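The Grip That Would Not Let Go

At 4:40 on a Monday afternoon in September, a robotic hand in the Kellville laboratory closed on a practice object and did not open again. The operator's command had been sent and logged. The arm reported no error. For 69 seconds the fingers held at full commanded force, until a technician pressed the stop button and cut power to both arms.

No person was hurt, and the damage was limited to one cracked finger joint. The Kellville laboratory nevertheless suspended work on the cell for 3 weeks and opened a formal review. Its findings, released to partner institutions last month, deserve a wider readership, for the fault they describe could occur in any shop where two arms share one table.

The cell was built to study the handling of delicate and wearable objects: putting on gloves, fastening straps, arranging items near a human hand. Its motion software is supplied by Fuven, and the controllers by Rusero. Each product had passed its own acceptance tests. The review found fault with neither one alone.

The trouble lay in the way the two systems treated a lost message. When the Rusero controller missed an instruction, it was set to hold the last position it had received. This is a sensible choice for an arm carrying a load, which should not drop what it holds. The Fuven software, for its part, assumed that a missed instruction would be requested again. It was not. A release command that went missing at the wrong moment was therefore lost for good, and the hand went on squeezing.

Investigators ran the same exercise 600 times to reproduce the event. The release command was lost in 103 of those runs. In most cases a later command arrived quickly enough to hide the problem, and an operator would have noticed only a slight pause. 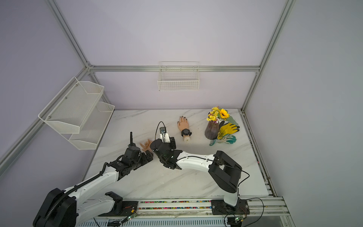

The two arms at close quarters over the table, with a mannequin hand at the fingers of the black robotic hand.

"We had been seeing those pauses since the spring," said Angharad Gape, who led the review. "They were written down as operator hesitation. I signed several of those sheets myself."

That admission is the most useful part of the report. The daily log had one box for unplanned stops and none for delays, so short pauses were entered under general remarks — a section that was read once a quarter, if at all. The review also notes that the stop button stood on the far side of the cell from the operator's chair. Much of the 69 seconds was spent deciding whether to use it, as the written procedure said only that power should be cut "in an emergency."

The laboratory has made several changes. A release command must now be confirmed by the controller, and a hand that receives no confirmation within a fixed time relaxes to a low holding force. A second stop button has been placed within reach of the chair. The procedure now directs staff to stop the cell whenever a hand fails to open on command, whether or not anything appears to be at risk.

One matter remains open. A relaxed grip is safer for fingers but may drop a heavy part, and the review panel could not agree on a single setting for every task. Tănase, the engineering firm retained to advise on the question, has recommended that the holding force be chosen for each exercise and recorded before the arms are powered. The laboratory is following that advice on a trial basis, and the cell has returned to service with mannequin hands only.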